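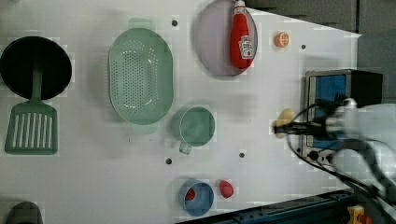

Una sartén negra, un colador verde y el kétchup sobre el plato, todo de juguete.

Llego tarde a la cita con Valentina Valdebenito y ella ya va por el segundo café. Me perdona rápido, menos mal, porque yo venía con mil preguntas sobre su salto al banquillo del Bromport.

«Me llamaron un sábado y dije que sí antes de que terminaran la frase», se ríe. Venía de dos temporadas en el Hemetti, de segunda entrenadora, y allí dejó medio corazón (el otro medio, dice, lo tiene en su casa). ¿Le dolió irse? «Muchísimo. Lloré en el vestuario y las jugadoras más que yo».

Del equipo que se encuentra habla con ganas — y con las manos, que casi me tira la taza. Quiere una defensa adelantada, laterales que suban y 15 fichas fijas, el resto de la cantera. «Hay una chica de la cantera que va a jugar ya, no te digo el nombre porque me mata».

Le pregunto por el Masson, primer rival y líder el año pasado. Resopla. «Con ellas hay que correr 100 minutos, si no, te pasan por encima».

¿Y la 10, para quién? Se queda callada, mira el móvil y se levanta: el entrenamiento empieza a las seis y todavía tiene que pasar por casa a por las botas.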